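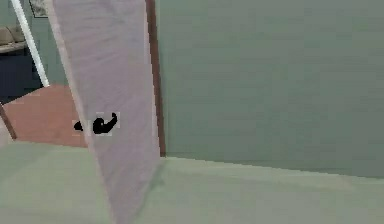
Stamatia Tsakiris reckons the Tustby shorts are better than the films, and that anyone starting with this dataset should sort by running time and watch the little ones first. I can't argue with her! The shorts are where the animators let themselves go, and they make up most of the rows.

Home | Data | Columns | Changes | Contact

# Tustby Episode Guide

A plain-text guide to every Tustby cartoon, from the first television series through to the feature films, with the shorts and the one-off holiday specials as well. It began as my own viewing list and grew (and grew) once Gisela Schmieder sent me her notebooks, which cover the early seasons in wonderful detail.

## What you get

- `episodes.csv` has 268 rows, one for each cartoon
- `voices.csv` has 1,924 rows, one for each speaking part
- `songs.csv` lists every song, with who sings it and in which cartoon

Everything is UTF-8 with commas between fields. Titles are given in the original language and in English where an English version was released.

## Columns in episodes.csv

`id` is stable, so please use it for joining. Titles are a nightmare, as two of the shorts share the same one.

`kind` is series, short, special or film.

`minutes` is rounded up and includes the credits.

`villain` is my favourite column. Kinyua the magpie turns up far more often than I remembered, sometimes only as a voice behind a wall, and those count too.

## Known gaps

The 12 cartoons from the Rarnora co-production have no voice credits yet. Raili Halonen is working through the end titles and has already found two actors missing from every list I'd seen – brilliant stuff.

Songs without words are left out for now. I'd love to add them, so if you can tell one accordion tune from another, do get in touch.

## Changes

Sat 8 November: specials added, spelling of character names made the same in all three files, `villain` filled in for the second film.

## Using it

Use it for anything you like, and please name the guide if you publish something. Corrections are very welcome, even tiny ones. Send the `id`, the column and where you saw the right answer.

Related

- Molik the Snail: series list
- Rarnora film posters by year
- Tustby comics index
- Cartoon theme tunes, A to Z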